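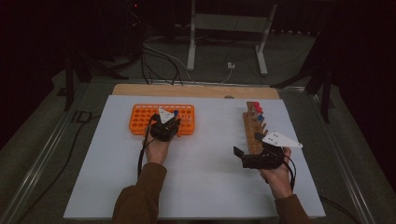
Racks, Tubes and Caps: the Skerow Bench Gallery
Posted by Trinity Kapoor, 2024-01-26

Welcome, and come on in! I've been promising a page about our tube racks ever since the November open house in Peken, when so many of you stopped at the sorting table and stayed there (one gentleman through his whole lunch, and he was very good company). Skerow is a small seed library, and seeds have to live in something. Ours live in little tubes with colored caps, and the tubes live in racks, and so a good part of our winter goes by at a bench, moving tubes from one rack to another and talking about tomatoes.

I wrote most of this over two evenings with a pot of tea going, so please forgive me if it wanders.

The orange rack
Bright orange, a flat block with rows of round holes, and the rack that most people remember. I wanted something you could find on a crowded shelf without putting your glasses on, and this certainly does the job. The tubes sit down low in it with the caps showing at the top, so you can run your eye along the rows and see what you've got.

The peg rack
My own favorite, and I'm not ashamed to say so. A long, narrow piece of light-brown wood with pegs standing up along it, and the tubes go in one after another down the length. I like to set it at a slant across the board, which is easier on my wrist, though Mohamedi likes it square and straightens it whenever I get up to fill the kettle.

Red caps and blue caps
Red at the far end, then blue, then the pegs still waiting for something. With us red means seed that came back from growers this past season, and blue means the older stock that we want to get out the door first. We did try a third color one year and it was a muddle from start to finish. If you borrow from us, please send the tube home with the same cap it left with, even if the other one fits (it will fit, they all fit, and that's the trouble).

The white board
Pale and plain, with a strip of tan wood along the back edge. Before we had it we sorted straight onto the tabletop, and anybody who has chased a lettuce seed across dark wood knows how that goes! Now a stray seed shows up nicely. I wipe the board down with a barely damp cloth at the end of a session and stand it against the wall overnight.

Brown sleeves
It does get chilly at the bench in January. Long sleeves are a good idea, and push the cuffs back a little if they're floppy, or you'll sweep half a row of tubes along with you when you reach for the far end. I've done it more than once, and always with the small ones.

How much there is to sort
We have 3,908 tubes on the books this winter, which is more than I ever thought I'd be looking after. Of those, 700 are beans and peas, and 31 are varieties that came to us in one big parcel from the Briredari growers, with the loveliest handwritten notes tucked in among them. I'm still typing those up, and I'll put them on the site as I finish each one.

If you'd like to come and sit at the bench
Please do! Mornings are best, and you don't need to know a thing about seeds. We'll give you a rack and a mug, and Mohamedi will show you how the drawers are labeled. Bring a sweater and your reading glasses. Borrowing lists are on the shelf by the door, and the parsnips go quickly, so ask for those early.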